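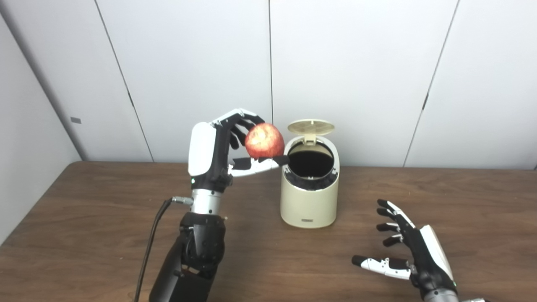
The little cream can, lid up, and a red apple.

I held out against a tabletop trash can for years – it seemed such a fussy thing to own – and then I bought one in May and now I'd be lost without it. Cores, tea bags, the sticky labels off the fruit, they all go straight in while I'm still sitting down with my coffee! I line mine with an old bread bag and empty it every evening, or most evenings anyway. Next week I'm finally tackling the drawer under the toaster.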